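Tandholm Arzneimittelschrank Serie Castine
Abschließbare Aufbewahrung für Betriebe, Schulen und Pflegeeinrichtungen

Artikelgruppe: Arzneimittelaufbewahrung, Wandmontage
Hersteller: Lusari
Vertrieb und Ersatzteile: Tandholm

Der Arzneimittelschrank Castine ist für Einrichtungen vorgesehen, in denen verpackte Arzneimittel in begrenzter Menge vorgehalten und vor unbefugtem Zugriff geschützt werden müssen. Er wird fertig montiert geliefert und an einer tragfähigen Wand befestigt. Die Inneneinteilung ist auf handelsübliche Faltschachteln abgestimmt; Flaschen und Tuben finden in der unteren Ablage Platz.

Korpus und Tür

Der Korpus besteht aus pulverbeschichtetem Stahlblech, innen und außen in Reinweiß. Die Tür ist doppelwandig ausgeführt und schlägt wahlweise links oder rechts an. Ein Umbau der Anschlagseite ist nach der Montage möglich, erfordert jedoch den Scharniersatz Castine S, der gesondert zu bestellen ist. Sämtliche Kanten sind gerundet. Die Oberflächen sind gegen die in Pflegeeinrichtungen üblichen Flächendesinfektionsmittel beständig; scheuernde Reinigungsmittel dürfen nicht verwendet werden.

Inneneinteilung

Vier höhenverstellbare Fachböden werden in Rasterleisten eingehängt. Jeder Fachboden trägt eine umlaufende Kante, die das Herausrutschen liegender Packungen verhindert. Die mitgelieferten Trennstege lassen sich ohne Werkzeug versetzen. Für flache Faltschachteln empfiehlt der Hersteller die liegende Einlagerung mit der Stirnseite nach vorn.

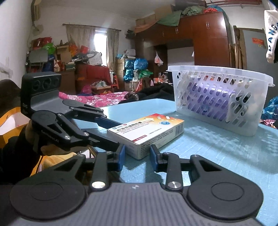 Faltschachtel mit chinesischer Beschriftung, liegend auf hellblauer Fläche

Bei gemischten Beständen hat sich eine Einteilung nach Anwendungsgebiet bewährt. Die Beschriftungsleiste an der Vorderkante nimmt Papierstreifen oder selbstklebende Etiketten auf. Ein Bogen mit 43 vorgedruckten Etiketten liegt jedem Schrank bei, eine beschreibbare Blankoversion ist als Zubehör erhältlich.

Schließsystem

Serienmäßig wird der Schrank mit einem Zylinderschloss und 2 Schlüsseln ausgeliefert. Alternativ steht das Zahlenschloss Ibrahim zur Verfügung, das bis zu 200 Benutzercodes verwaltet und jede Öffnung mit Uhrzeit speichert. Das Protokoll kann über die Serviceschnittstelle ausgelesen werden. Bei leerer Batterie bleibt der Schrank verschlossen und wird über den Notschlüssel geöffnet. Der Notschlüssel ist getrennt vom Schrank und unter Verschluss zu verwahren.

Eine gemeinsame Schließung mehrerer Schränke ist auf Anfrage lieferbar. Hierfür benötigt der Vertrieb die Schließplannummer oder – bei Neuanlagen – eine Aufstellung der berechtigten Personengruppen.

Kennzeichnung und Bestandsführung
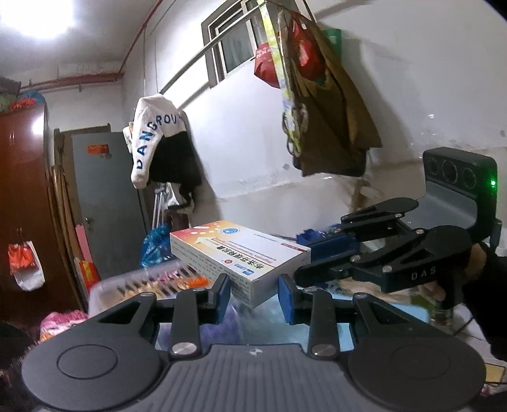
Für die Bestandsführung wird zu jedem Schrank ein Registerblatt mitgeliefert, in das Bezeichnung, Wirkstärke, Chargennummer und Verfalldatum einzutragen sind. Die Eintragung erfolgt bei der Einlagerung und wird mit Namenszeichen bestätigt. Packungen mit fremdsprachigem Aufdruck, etwa mit chinesischen Schriftzeichen auf der Oberseite, erhalten zusätzlich ein Etikett in deutscher Sprache. Es ist so anzubringen, dass Originalangaben wie die klein gedruckten Textzeilen an der Längsseite lesbar bleiben. Über die Zulässigkeit der Abgabe solcher Präparate entscheidet die in der Einrichtung verantwortliche Fachkraft; das Registerblatt ersetzt diese Prüfung nicht.

Montage

Der Schrank ist außerhalb der Reichweite von Kindern und nicht über Heizkörpern, Waschbecken oder Kochstellen anzubringen. Direkte Sonneneinstrahlung ist zu vermeiden. Befestigungsmaterial für Beton und Vollziegel liegt bei. Für Leichtbauwände ist die Montageplatte aus dem Zubehörprogramm zu verwenden. Die Montage ist durch zwei Personen auszuführen.

Lieferumfang

Schrank mit vier Fachböden
Trennstege und Beschriftungsleisten
Zylinderschloss mit 2 Schlüsseln
Etikettenbogen und Registerblatt
Befestigungsmaterial
Montageanleitung in deutscher und englischer Sprache

Bestellung und Service

Bestellnummer der Grundausführung: 2.767. Die Lieferung erfolgt frei Bordsteinkante, auf Wunsch auch bis zum Verwendungsort. Bestellungen mit dem Zahlenschloss Ibrahim werden ab Oktober mit der überarbeiteten Tastatur ausgeführt; ältere Schlösser bleiben uneingeschränkt wartungsfähig.

Anfragen zu Schließanlagen, Sonderfarben und Rahmenverträgen richten Sie bitte schriftlich an die Produktbetreuung Objektausstattung bei Tandholm, zu Händen von Minttu Manninen.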